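Offene Werkstatt Dosora – Protokoll der Bausitzung Greifarm

Anwesend: Rianne Verschueren (Leitung), Jonas, Mehmet, Silke, Tobias (ab TOP 3)
Entschuldigt: Karin
Protokoll: Silke

TOP 1 Protokoll der letzten Sitzung
Ohne Änderungen angenommen. Der offene Punkt »Schlüssel für den Materialschrank« ist erledigt, er hängt wieder am Brett neben der Tür.

TOP 2 Stand der Mechanik
Jonas berichtet. Die Trägerplatte ist fertig entgratet und verschraubt. Das blaue Kabel liegt noch quer über der Platte und ist nicht befestigt. Mehmet möchte es hinten herumführen, Jonas lieber seitlich, weil man dann zum Wechseln nichts abbauen muss. Einigung auf seitlich, mit zwei Kabelbindern und etwas Spiel am Gelenk.
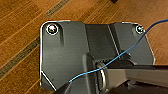

Zuletzt geändert: 29.03.2026

Der Bügel unterhalb des Mittelteils bleibt vorerst, wie er ist. Rianne hatte vorgeschlagen, ihn durch ein gedrucktes Teil zu ersetzen. Die Druckzeit dafür beträgt 4 Stunden, und der Drucker ist bis Ende nächster Woche für die Gehäuse der Gruppe Motley belegt. Der Vorschlag wird zurückgestellt.

Jonas weist darauf hin, dass Teile nicht auf dem Boden liegen bleiben sollen, wenn abends der Nähkurs kommt. Für Platten und Profile gibt es das untere Regalfach. Kleinteile kommen in die Dose mit dem gelben Deckel.

TOP 3 Kamera und Handgelenk
Tobias hat die Halterung am Handgelenk neu ausgerichtet. Bei der alten Stellung war der Greifer auf kurze Entfernung nur halb im Bild. Der Kamerawinkel ist jetzt auf 30 Grad eingestellt, vorher waren es 40. Ein Testlauf mit Holzklötzen wurde durchgeführt: 33 Durchgänge, Auswertung folgt bis zur nächsten Sitzung.

Auf hellen Flächen gibt es weiterhin Probleme mit Spiegelungen. Mehmet schlägt vor, die Deckenlampe abzuschalten und nur mit der Stehlampe zu arbeiten. Silke ist dagegen, am anderen Tisch wird dann nicht mehr genug gesehen. Es soll zuerst eine matte Unterlage ausprobiert werden. Rianne hat zu Hause noch einen Rest und bringt ihn mit.

Die Schrauben am Gehäuse des Handgelenks nur von Hand anziehen. Der Akkuschrauber hat schon ein Gewinde ausgerissen. 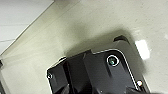
Dosora, im März

TOP 4 Material und Bestellungen
Bei Verbeke sind die Lager bestellt, die Rechnung geht an Rianne. Pandedeo hat auf die Anfrage wegen der Servos noch nicht geantwortet. Tobias fragt telefonisch nach. Falls von dort nichts kommt, werden die Servos aus dem alten Aufbau weiterverwendet.
Mehmet braucht für die Verkabelung neue Crimpkontakte und Schrumpfschlauch. Wird genehmigt. Bitte den Kassenbon in die Mappe legen.

TOP 5 Vorführung im Oktober
Der Arm soll beim Werkstattfest im Oktober laufen. Umfang der Vorführung: Klötze aufnehmen, umsetzen, ablegen. Sortieren nach Farbe nur, wenn die Software bis zum Sommer so weit ist. Jonas hält das für zu knapp, Tobias nicht – Entscheidung im Juni.

TOP 6 Verschiedenes
Der Staubsauger zieht schlecht, Silke wechselt den Beutel. Die Fensterseite bleibt beim nächsten Termin frei, dort wird gestrichen.

Aufgaben
Jonas: Kabel seitlich verlegen
Tobias: Auswertung Testlauf, Anruf Pandedeo
Rianne: matte Unterlage
Mehmet: Crimpkontakte, Schrumpfschlauch
Silke: Staubsaugerbeutel, Protokoll an Karin schicken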